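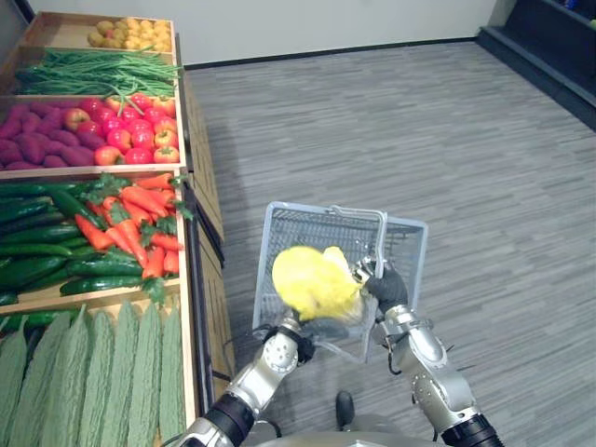 Grey shopping basket beside the wooden produce display

Tovix 661 Belt Tension Meter

The Tovix 661 is a hand-held meter for setting and checking the tension of V-belts, wedge belts and timing belts. It works by optical sensor. You point the head at the longest free span of the belt, pluck the belt with a finger or tap it with a soft mallet, and the meter shows the frequency in hertz. If you have entered the span length and the belt mass, it will show the tension in newtons as well.

It replaces the older Fludley spring gauge, which we no longer stock. Spare O-rings for the Fludley are still available from the parts desk while they last.

Why belt tension matters

A slack belt slips, runs hot and glazes. An overtight belt loads the bearings on both shafts and can bend a light motor base. Either fault can look like misalignment, so check tension after the pulleys have been lined up and again once the belt has bedded in. New wedge belts usually lose tension in the first day of running.

What is in the case

Meter body with screen
Sensor head on a coiled lead
Soft mallet
Two AA batteries
Printed belt mass tables
Calibration certificate

The whole kit weighs 778 g. The case has a spare slot cut in the foam for a second sensor head, sold separately, for people who work on guarded drives where the straight head will not reach.

Taking a reading

Isolate and lock off the drive before the guard comes off. Turn the pulleys by hand through a few revolutions so the tension evens out across the spans. Hold the head square to the back of the belt, a finger's width away, and pluck. Take 3 readings and use the average. If they differ by more than a few hertz, turn the drive and start again.

On multi-belt drives, measure every belt and write the results down in order from the motor side. A set with one belt well below the others should be changed as a set.

Bright sunlight on the sensor can upset the reading. Shade it with your free hand. 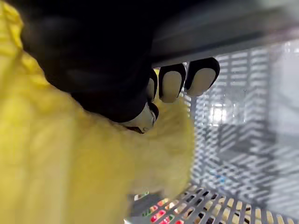

Calibration and repair

We recommend calibration once a year. Meters sent to Skilberg are checked against a reference fork at low, middle and high frequency, and come back with a new certificate. The charge is £129 including return carriage. Please take the batteries out before posting. Repairs are quoted separately by Unai Requena in the workshop.

The meter will also read belts from the Quan range, but their masses are missing from the printed tables. Ask us for the extra sheet.

Filed under: Condition Monitoring > Belt Drives > Tension Meters

Comments

Graham T
Does the angled head fit the previous model? We have two of those and would sooner keep them going.

Leilani Whitlock (Skilberg)
Hello Graham, no, the plug is different. We can still calibrate the previous model, same price.

millwright_dee
Had ours since May. Works well on wedge belts. Short timing belts take a bit of practice to get a clean pluck, the mallet is easier than a finger. Lead could be longer.

P. Okafor
Extra sheet came by email the same afternoon, thanks.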